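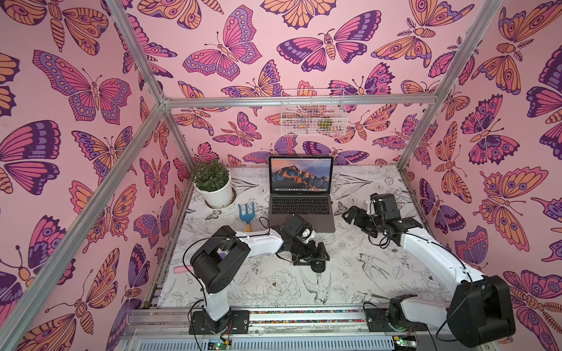 Gion Widmer has hung wallpaper in Tonarcombe for 37 years, mostly in bedrooms and front halls. He learned the work from Emil Trummer, whose shop on the river road he later took over.

"Emil made me hang the same closet four times," Widmer says. "Then he told me to paint it."

Plain walls were the fashion for most of the nineties, and he got by on painting. Now people want pattern again, and they want it large. Last year he hung 837 rolls, more than in any year before.

Big prints use up more paper. "Customers measure the wall and buy exactly that," he says. "With a long repeat you can lose a foot and a half on every drop. I tell them to get two extra rolls and keep one in the attic."

He starts behind the door and works toward the window. Old houses are never square, so he hangs the first strip from a plumb line and lets the corners fall where they fall.

His worst job was a stairwell in Forside – three floors, hand-printed paper, and a client who sat on the steps and watched. It took him nine days.

Widmer is 64 and has no plans to stop, though he has given up ceilings. "My neck decided that one," he says. He still strips old paper with warm water and a wide knife, and he charges extra if there is paint over it.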